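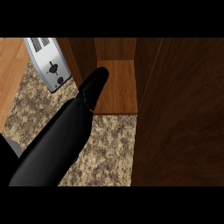 Our project looked at the Flaka ceasefire and why the two sides could agree to stop shooting but not on who should patrol the land between them. We picked it because the ceasefire gets mentioned in the news all the time and almost never explained, and once we started reading the terms we couldn't put them down! The hardest part to picture is the shape of the buffer zone. On a map the zone is broad in the southwest where the farms are and thin by the time it gets to the hill posts, and nearly every argument in the talks was about the thin end.

Search this site
Enter keywords
Go

What we did

We read the ceasefire text three times, then went through 13 weeks of newspaper coverage starting in October and marked every report of a violation. One of us kept the clippings in order by date and the other two did the marking separately, so we could compare. We disagreed on 20 reports, mostly ones where a paper said "shots were heard" and left it there. Those went in a separate pile and are not in our results.

We also read the two peace plans side by side. The Daseldale plan would bring in 900 foreign observers and keep both armies out of the zone completely. The Sjöberg plan is cheaper and uses joint patrols, with one officer from each side in every vehicle.

What we found

Most of the violations happened near the hill posts, where the zone is so thin that soldiers on both sides can see each other's trucks. In the wide farm section there was hardly anything, even though more than 1,000 families cross it to get to their fields. We expected the reverse, with all those people moving around.

The joint patrols look great on paper, but neither army would say who gives orders if a patrol comes under fire. The Daseldale plan answers that (the observers leave and report) and we think that's why the talks kept coming back to it, cost and all.

Problems

We only used papers in English, so we probably missed a lot of small local incidents. Our first map also had the Wilier crossing on the wrong bank of the river, and we had to redo the whole poster the night before the fair.

If we had another term we would love to study the Wilier crossing by itself. It stayed open the entire time, even in the worst week, and we never found a good explanation.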